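Search entries Go Advanced

Notebook, bar prep cell, August

09:40. Restarted the morning after the overnight hold. Both arms homed without faults. Zaidi signed the guard check.

Purpose of this week's runs is the shift plan at Plesley, where the bar staff lose the first part of every evening to ice, garnish and glasses. Vandinel want to know which of those jobs can leave the shift and what is left for the people. Bugti's timing sheet from the site has 27 separate tasks before opening. We are attempting three of them.

Ice first. Gripper approach from above, slow descent over the last stretch. Force limit lowered after Lashari's note on crushed pieces. Cycle target stays at 300 per shift. I think the target is wrong. It came from the sales deck and no bartender was asked.

11:15. Call with Jadoon, who did eight years behind a bar before he came to Zusdale. His points:
- Cutting fruit is when new staff learn the station. Take it away and someone has to teach them at another time.
- Polishing glasses is what people would gladly give up.
- Whoever is on shift will end up refilling and clearing for the machine. That is work and it belongs on the rota.

Agreed on the last one. Adding "tending" as a line in the task sheet, with minutes against it.

14:00. Table relaid for the mixed sequence: ice, citrus, stemware. Fruit stays a manual step for now, per Jadoon. Adomaitis asked whether the bowl position should be fixed or found each time. Fixed until the ice runs are stable.

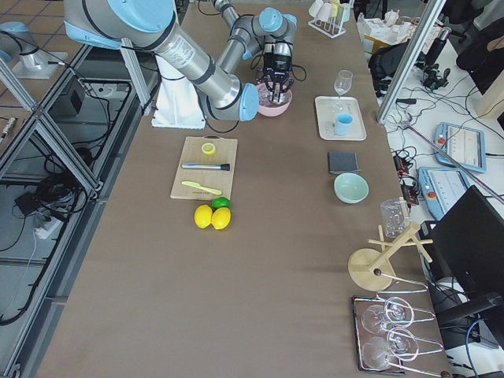
Reach to the far side of the layout is still the open question. If the glass rack has to move closer, it takes the spot where a person would stand to cut. Bugti to redo the plan with a 400 mm clear strip and send it to Bilyk before they order the counter.

To do: second pendant needs a label. Ask Plesley for someone from the evening shift, not the manager.

2 comments Share 0 shares

Recent entries
Gripper pads, wear check
Notes from the Plesley site visit
Task sheet, revised columns
Cable routing under the cell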